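Why does metal get scratched?

Take an old metal bin, the kind where people keep blocks or tools. When it was new, the sides were smooth and had the same colour everywhere. After a long time of use, it has lines, spots and grey patches. Where do they come from?

A scratch is a very small valley. When something hard slides over a surface with enough force, it pushes some of the material away and leaves a little path behind. You can make one yourself in a piece of soft clay with your fingernail. Metal is much harder than clay, so you need a harder thing, or many, many slides.

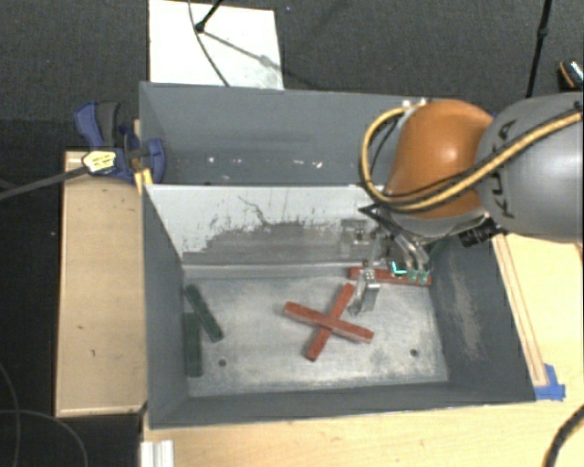

Not every mark is a scratch, though. Sometimes a thing leaves a bit of itself on the metal, like a crayon leaves colour on paper. We call this a scuff, and some scuffs can be wiped away with a damp cloth. A real scratch stays, because a part of the surface is gone.

Then there are worn patches. These are wide and often look dull. They come when the same place is rubbed again and again. Think of the stairs in an old school – the middle of each step is lower, where all the feet go. One foot does nearly nothing, but 600 feet every day for 30 years do a lot!

Paint can also flake. If a painted surface gets a knock, the paint may crack, and then small pieces fall off at the edge of the crack. Next time you see flaked paint, look at the border. It is usually ragged, like torn paper.

Try it at home

You need an old metal lid that your family does not want any more, a coin, a wooden stick and an eraser. Ask an adult first. Rub each thing on its own part of the lid 10 times. Then wipe the lid with a damp cloth. Which marks are still there? Move the lid slowly under a lamp – thin scratches are easier to find when the light comes from the side.

Written by Nahuel Riquelme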